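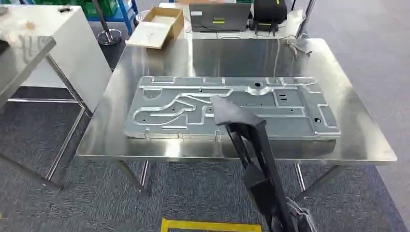 From: Eduardo Salazar
To: cell-maintenance list
Date: 11/30/19
Subject: Re: Panel cell, arm stops short on the right-hand side

Nicanor, answers below, between your lines. I have been keeping this cell running since August, so most of this comes out of the log book and the rest is what I would try first.

Nicanor Goicoechea wrote:
> We have the arm at the steel table set up the way the Cerno notes
> say. It picks up fine on the looping side of the panel, but on the
> side with the straight ribs the tip lands short. The error is always
> in the same direction. Ehab thinks it is the camera. I think it is
> the table.

I would check the table before the camera. A camera that has shifted normally puts the whole panel off, left and right both. When only one end is wrong, the table has usually turned a little. Ours stands on carpet and it creeps when people lean on it. Put a straightedge along the raised rim at the front and compare it with your reference line. We found 10 mm at one end the last time I did this, and none at the other.

> Is there a quick way to square it up again, or do we have to redo
> the whole calibration?

You don't have to redo all of it. What I do:

Stop the arm and park it clear of the table. Use the real stop, not pause in the Vornis screen.

Take the panel off. Wipe the table top and the bottom of the panel. Grit under one corner will rock it enough to matter.

Move the table by the legs, never by the top. Bring it back to the line and look at it again from the other end.

Put the panel back the same way round as in the saved job. Then run the short check, job 337, which touches two points at each end. If both ends agree within 2 mm, leave it alone and go back to work.

If they still disagree, then do the full calibration. It takes most of a morning, so start early.

> The covering on the gripper tip is looking tired. How often do you
> change yours?

By count. The last one was changed at 1,980 cycles and I would not have left it much longer. Look for a shiny patch where it meets the metal. The panel is smooth between the ribs and a worn cover slides on it, which can also look like a position error. Change it before you calibrate, or you will be calibrating to the old one. Pull the new fabric tight and keep the fold on the side away from the panel.

> Tõnu asked whether the tape squares on the floor need to be in the
> job file, or whether they are only for people. 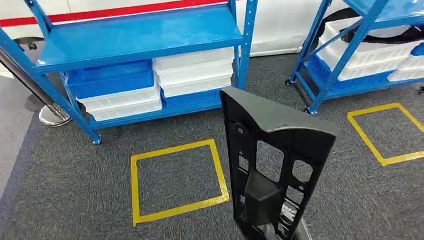 They are only for people in our setup. The job file knows the positions by number and has no idea there is tape on the carpet. The tape is there so that whoever puts something down puts it in the right place. When a corner lifts, replace the whole strip. A patched corner ends up a different size from the old one and then everyone lines up to a different edge.

Keep the squares a fair distance from the shelving. We had one too close at first and the gripper plate passed nearer to the upright than I liked. The shelving unit on casters is a separate worry. Put the brakes on if yours has them, and if it doesn't, chock it. A unit that rolls a little every time someone takes a bin out will end up over the tape sooner or later.

> Last thing, the plate on the other gripper has a bit of play in it.
> Tighten or replace?

Tighten first. Take hold of the plate with the power off and work it by hand to see if the movement is in the plate or lower down, at the arm. If it is at the plate, do the screws up a little at a time, going from one to the next and back. I mark each head with a paint pen so I can tell later if it has turned. If it is at the arm end, leave it and write to Ott Laur -- he has the drawings and the right spare parts, and I have stripped a thread there once already.

One more item that is not in the Cerno notes. Check your cables while the table is out of line. Ours come over from the desk side and lie on the steel, and when the table moves they can get pulled. Leave some slack and keep them out of the arm's reach.

Send me the numbers from 337 before and after you move the table, both ends. I'd like to put them in the log next to ours.

Eduardo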